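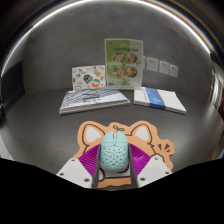 Muvomus: Laying Out a Shared Work and Lunch Table
Project report, Introduction to Interior Planning
Submitted by Mladenović, October 7, 2022

1. Background

Ikham is a reading café on the ground floor of a former print shop in Wurnau. It serves lunch, lends books, and lets people stay and work as long as they order something. The seating along the window side is for eating only. Along the inner side there are 9 booths that are used for both eating and working, and these are the subject of this report.

The staff told us at our first meeting that the booths get messy quickly. Guests move the menu to make space for a laptop, the house books end up on the bench, and the mouse and pad that Ikham lends out are found under napkins or in the next booth. Guests also ask where they can plug in a charger while sitting right next to the sockets.

Our task was to suggest a fixed layout for the loose things on the table. We were not allowed to change the furniture or the wiring. The project name, Muvomus, was picked by the group early on and has no deeper meaning.

2. The table and what is on it

The tabletop is gray and flat, with a curved gray wall around the back. The curve makes the booth feel private, but it also means that nothing with a straight back edge fits close against the wall. A tray or a book rack leaves a gap behind it where pens and receipts collect.

The sockets are mounted low on the wall, just above the level of the table. This is convenient for short charging cables. It also means that anything standing at the back of the table can hide them.

The loose things in a booth fall into two groups. The first belongs to eating and reading: the menu card, a smaller illustrated card, and the books. The second belongs to working: a mouse and a mouse pad. Cups, plates, and the guest's own laptop come and go and were left out of the plan, apart from the space they need.

3. Method

We observed the booths for 3 weeks in August, at lunch and in the late afternoon. One of us sat at the counter with a form and made an entry each time a guest moved one of the house items. At the end we had 512 entries. We noted the item, where it went, and what the guest did next, if we could see it from the counter. We did not ask for names and did not write down what people had on their screens.

After that we tried different layouts in one booth during quiet hours. For each layout we sat down ourselves, ordered, ate, opened a laptop, and charged a phone. Then we changed places and did it again, so that everyone in the group had used every layout.

4. Results

4.1 The menu card

The menu card was moved more than any other item. Most guests read it, then pushed it toward the wall to get it out of the way. A few laid it flat and put a cup on it. The card is tall and has pictures of bowls on it, and guests seemed to want it near them only until they had ordered.

The best place we found was the back left of the table. It can be read from the seat there without picking it up, and a laptop can be opened in front without touching it. The smaller card with the drawings goes behind it on the left. We first wanted to remove the small card completely. The staff asked us to keep it, and in this position it takes almost no extra space.

4.2 The books

Standing books fell over. The curved wall gives them no support, and the bookends we tested slid when someone leaned on the table. Lying flat worked better. We put the thin booklet on the left and let the thicker book overlap its right end, so both covers can still be recognized. Books placed like this form a low step in front of the cards, and in our tests the menu card slid forward less often than before.

A weakness is that guests have to lift the thick book to take the booklet. We accept this. Guests who want to read have time to do it. 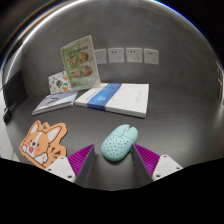 Figure 2. Back of the table with menu card, illustrated card, books, and sockets.

4.3 The sockets

This was the hardest part. Moving the card to the left frees most of the row, but the right corner of the card can still stand in front of the leftmost socket. We tried shifting the card farther left. It then got in the way of people sliding onto the bench and was knocked down twice in one afternoon.

In the end we left the card where it was. The remaining sockets are easy to see and reach, and guests at one table rarely need all of them at once. A narrower card would solve the problem, but printing new menus was outside our budget.

4.4 The mouse and pad

The pads at Ikham come in different shapes. The one in our test booth is an orange-tan cartoon animal with rounded ears and a small green sprout drawn between them. Guests like it, and we heard comments on it from the counter. For planning it is less practical than a rectangle. The ears and the bump on the side add to the outline without adding much room to move the mouse, and you cannot line it up with anything.

We gave the pad a zone 50 cm wide at the front right of the table. Inside this zone it can be turned to suit the guest. The mouse stays on the pad when not in use, with its front toward the back of the table. The pale mint-green mouse is easy to spot on the orange-tan pad and the dark gray top, so the staff can check at a glance that it has been put back.

Left-handed guests will have to carry the pad across to the other side. We drew a mirrored layout as well, but then the menu card stood over the sockets again and we dropped it.

5. Resetting the table

For the staff we wrote a short routine that fits on a strip of paper inside the counter drawer:

Wipe the table from the back to the front.
Stand the small card at the back left, then the menu card in front of it.
Lay the booklet down, then the thick book over its right end.
Check that the sockets to the right are clear.
Place the pad at the front right and put the mouse on it.

The order matters for the cards and the books. The other steps can be switched.

6. Limits and open points

We looked at lunch and late afternoon only. Mornings may be different, as there are more parents with children at that time – and children were the ones most interested in the animal pad. The layout was tested by our own group and not by regular guests over a longer period.

We also did not solve the gap along the curved wall. A strip of felt cut to the curve was suggested in class. The staff would like to try it in one booth first, and the template we cut from cardboard is with them.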